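Open house demo with the bin picking arm: what should I ask, and is it OK for kids?
Posted in Days Out & Local Stuff, July

My sister-in-law signed us up for the summer open house at Nadar, the automation place out past the Murbridge exit, and I have no idea what we're walking into. The sign-up page says "live bin picking, 26 visitors per group" and that's pretty much the whole description. I run the packing side of a small mail order business (craft supplies, 300 or so different items on a good week), so I'm half going as a nosy aunt with a ten-year-old nephew and half going because I'd love to know if any of this stuff could ever work for a shop like mine. Has anyone been? Is it one of those things where you stand behind a rope and watch a video? And what would you ask if you had a couple of minutes with the people running it?
— packing_tape_queen

Inês Aguiar
Went to the spring one, and loved it! No video, no rope to speak of, just a yellow line on the carpet and a very patient guy named Tom telling everybody to stay behind it. They split you up at the door and your group gets 28 minutes in the demo room, and it goes by fast, so get near the front if your nephew is short. I ended up behind a man with a backpack the size of a fridge for the first half.

What surprised me was how ordinary it all is up close. I was expecting something out of a car factory and instead it's a wooden tabletop with some cardboard clamped up next to it, and in the bin the kind of junk I have under my bathroom sink. My nine-year-old thought that was hilarious. I took a bunch of pictures and most of them are blurry, but I like this one.

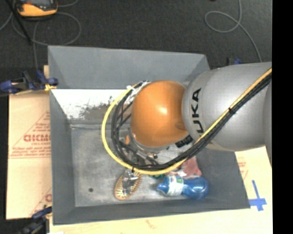
The KUKA arm over the bin. Hairbrush, blue bottle, and something pink and red under the gripper.

The hairbrush was the crowd favorite. Tom said things with bristles are a pain because the cameras have a hard time deciding where the edges are, and he let the kids vote on which item it would have the most trouble with. In our session it dropped the brush twice and got it on the third try, and the whole room clapped like it was the Olympics. The bottle it got right away.

Questions that got good answers when we were there: how does it choose what to pick first, what happens when two things are tangled together, and how long does it take to teach it something new. A question that got a bad answer: how much does it cost. They said "it depends on the cell" and moved along. You might do better if you catch somebody at the coffee table afterward — that's where the sales people hang out.

For your nephew I'd bring ear protection only if he's sensitive. The arm is quieter than my dishwasher, but there's a compressor that kicks on and it made my son jump. Kids under 10 need an adult with them the whole time, so he squeaks by, but I'd stay with him anyway.

gluegun_greg
parking is terrible, go early. the donuts were gone by the time my group got out

Jayanthi Fernandes
I can speak to the business half a little. I do order fulfillment for Wekby, and we went through a trial with a picking arm last year (different company, so take this for what it's worth).

Bring a shoebox of your worst items. I mean it. Call ahead and ask first, but when we visited our vendor they were happy to drop our stuff in the bin and let it have a go, and I learned more from that than from the entire brochure. For craft supplies I'd pack a skein of yarn, a clear bag of beads, and anything flat and floppy like felt sheets. Clear bags were our big headache. Ours did fine with boxes and bottles and then just hovered over the bags.

Then ask what happens when it misses. Does it try again by itself, does it skip the item, or does a person have to come over? With us it was a person, and that person was usually me, so the time savings got pretty thin. Also ask who sets up the items in the software, and if that's included or billed by the hour.

With 300 items and a small crew I kind of doubt the numbers work yet, but go and have fun, and please come back and tell us how it does with the yarn.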